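### 3.2 Storage of upright tools at the counter wall

The second part of the survey concerned objects kept vertically in slotted or perforated containers at the back of the counter. Two container types were distinguished. The first is the open utensil holder, in which several tools share one compartment and lean in whatever direction the contents allow. The second is the knife block, in which each blade has its own slot and the angle is set by the block. Both types were recorded in the Chiu kitchens, where the counter is backed by a hard, easily wiped wall surface and bottles are kept within reach of the stove.

In the open holder, the position of a given tool depends on its neighbors. Long, thin items such as chopsticks rest against the rim and point toward the wall, and a thicker handle tends to stand closer to upright. Liquid seasonings are stored directly beside the holder. An oil dispenser and a sauce bottle to the left of the tools, as in Figure 1a, with further condiments to the right.

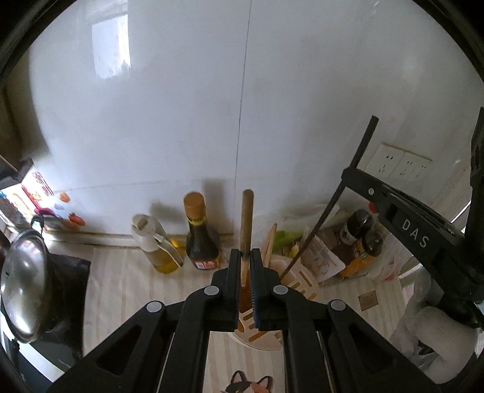

Participants in the Misine interviews described this arrangement as a matter of habit. Several had moved the holder at least once since July, in each case to make room for a new bottle. Tam's coding scheme treats such a move as a single event, even when the bottles were shifted at the same time. Soiling was scored separately for the wall, the ledge, and the container, using the wipe test described in Section 2.

Knife blocks were moved far less often. The block is heavier than the holder, and its slots fix the direction in which a blade must be drawn, so the user needs free height above it. A shelf mounted low over the block was recorded as an obstruction. Slot width was also noted: long blades were assigned to any slot that would accept them, and only 16 participants reported a fixed slot for each knife. 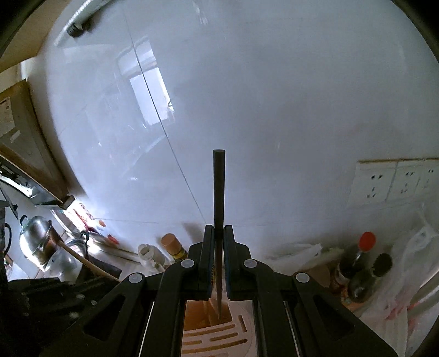
Return accuracy was therefore defined at the level of the container. A knife placed in the wrong slot of the correct block was scored as returned, and a ladle left leaning over a pot was scored as not returned. Across more than 200 logged returns, the two coders (Rodrigues and Tam) disagreed mainly on tools set down next to the holder. These cases were resolved by discussion and entered as "adjacent."

**Figure 1.** Upright storage at the counter wall. (a) Utensil holder with a wooden-handled tool, chopsticks or thin handles, and bottles to the left. (b) Knife block with a long kitchen knife held point up above the slotted top; kettle and pot on the counter to the left.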